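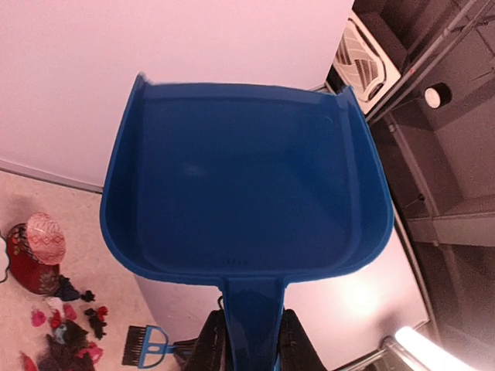
Blue dustpan, glossy side up.

Looking at the Sun from your kitchen: a few household tips
2022-03-05

Sunspots are free, and so is the cardboard box the last delivery came in. Put the two together before you spend money on a telescope you will use twice.

Cut a small window in one end of the box, tape kitchen foil over it, and prick the foil once with a fine needle. Once. My first attempt had 2 holes and gave me two Suns, both disappointing. Tape white paper inside the opposite end and cut a viewing flap in the side. Keep your back to the Sun and look only at the paper. Never look through the hole.

A longer box gives a bigger image and a dimmer one. Shoeboxes make a Sun the size of a lentil. Eugénie Fleury of the Humevthorpe sky club uses a carpet tube and gets a pea, and she will tell you about the pea.

Be warned that a pinhole shows only the very largest spots, and in some months none. For a partial eclipse it is excellent.

Foil wrinkles: smooth it with the back of a spoon before taping.

Eclipse glasses: store them flat in an envelope, away from the cutlery. Scratched or creased ones go in the trash.

Solar flares: your box will not show them. Look up the day's satellite pictures, put the kettle on, and claim you were observing.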